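Chapter 4
Buying a Simulator: The Hattar Starter Kit

When I bought my first simulation kit, I chose the one with the prettiest brochure. I then spent most of June working out why my gripper kept passing through the shelves. You'll do better, I hope, because this chapter takes one product apart properly before you spend any money.

The product is Hattar, sold by Gimden for £437 with a licence for 18 seats. For that you get a set of ready-made rooms, a two-fingered gripper and a task editor called Tirnuvow. There's also a cheaper plan that runs for 90 days, and we used that one at Arkthorpe before paying for the full thing.

I like Hattar a lot – I'll say so now, so you can argue with me later. The rooms load quickly and the editor is kind to beginners. My grumbles are with the lighting. On the default settings the shadows come out with edges like a bread knife, and if you plan to train anything that relies on vision, you need to know that before you set off 1,000 runs overnight.

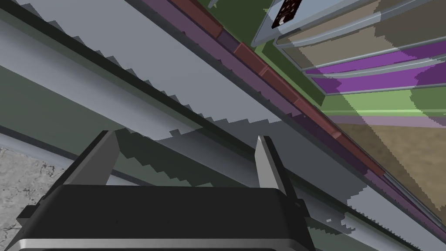
Figure 4.1 Gripper view in simulation, fingers open. Note the stepped shadow edge across the grey surface.

Keep a finger in this page, as we'll come back to the figure in section 4.3. First, though, let's get the kit installed and the gripper moving.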